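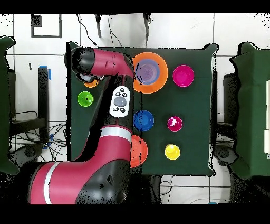 Setting up a table for an arm and dishes

Workshop tips, bench robots

These are the rules we follow at the Storix workshop when a bench arm is handling cups, bowls and plates. Most of them apply to any small arm that works next to people. Read the maker's manual first. Where it is stricter than this page, follow the manual.

The table

Use a table that does not rock. Put one hand on each corner and push before the arm is powered. If a corner moves, fix the foot. Folded cardboard under a leg works loose within a day.

Pick one plain color for the top. Dark green is a good choice with orange, yellow and magenta dishes, less good with bright green ones. If a cup gets missed again and again, try a cup of another color before you touch any settings.

Bolt or clamp the arm down and check the bolts every Saturday. A bolt that has turned once will turn again, so mark it with a paint pen across the head and onto the base. When the two halves of the line no longer meet, tighten it and write that in the log.

The dishes

Plastic only. Glass and china stay in the kitchen until a routine has run 20 times in a row without a drop. Even then, use the chipped ones.

Throw out anything cracked. A gripper can close on a crack and split the cup, and the pieces are sharp.

Wash new dishes before the first use. Some come with a slippery film from the mold, and the grip will be different once it is gone. Dry them fully. Water on the table runs toward the cables sooner or later.

Leave space between pieces for the gripper to open. Nested bowls are fine if the routine is meant to deal with them – put the larger one down first and press the smaller one in lightly. If you jam them together, the arm will lift both.

Cables

Keep cables off the tabletop. On the floor, route them away from where people stand, and cover any that cross a walkway. We use rubber cable ramps from Narkham, but any low ramp with a non-slip underside will do.

Leave slack at each moving joint. Move the arm by hand, slowly, to the far end of its reach in every direction and watch the cable the whole time. It should never go tight or rub on an edge.

Colored tape on stands and posts is cheap and saves a lot of bumped equipment. Blue and yellow show up well against black metal. Replace it when the ends start to lift.

Hands and people

Mark the reach of the arm on the floor and stay outside the mark while it is running. Reach means the arm fully stretched plus whatever it is holding.

Stop the arm before you move a dish. Pausing is not enough on some models, as a paused arm can start again from the computer. Use the stop button, set the dish down, step back, then restart.

One person runs the arm at a time, and that person has the stop within reach. If you have to leave, stop the arm first. Do not hand over in the middle of a routine.

Tie back long hair. No scarves, lanyards or loose sleeves. Gloves come off too, unless they fit tightly.

Speed

Run anything new at the slowest setting. We go up in small steps and never past 80 percent on a table that people share. Plates look stable and are the first things to slide off when the arm turns quickly.

At the end of the day

Park the arm in its rest position with the gripper empty. Switch off at the wall. Wipe the table with a damp cloth, then a dry one, and keep spray cleaners away from the joints. Coil spare cable loosely and hang it up.

The log

Write down drops, stops and anything that sounded odd, even if the arm carried on as normal. A short line is enough: the time, the dish, what the arm was doing. The Gasumon log sheets have a column for each, and so does a ruled notebook if you draw the lines yourself. Keep the book by the power switch with a pen tied to it.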